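4. Washing soft toys in the Skuro

Use the Soft Items programme for plush toys. It has a slow drum speed and a short spin.

1. Check the care label. Surface wash only means no machine.
2. Remove clips, batteries and sound units.
3. Shake off loose fluff and keep white toys apart from coloured ones.
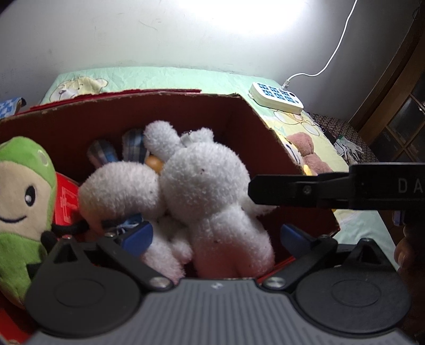

Several owners replied on the Skuro help page that the sorting step matters most, as one red sock had turned a whole load pink.

4. Put each toy in a zipped wash bag.
5. Add 5 ml of liquid detergent. Do not use powder.
6. Turn the dial to Soft Items and set the spin to 1000 or lower.

Caution: never wash toys filled with beans or foam beads. A split seam can block the pump.

4.1 Drying

Press out water with a towel, reshape the toy and leave it in moving air. Turn it after 2 hours.

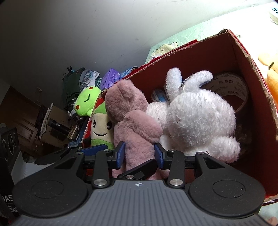 Can I tumble dry them instead, one reader asked, if I keep the heat low? Only if the label allows it. Brush the pile once the filling is dry right through.

Note: for storage, see section 5.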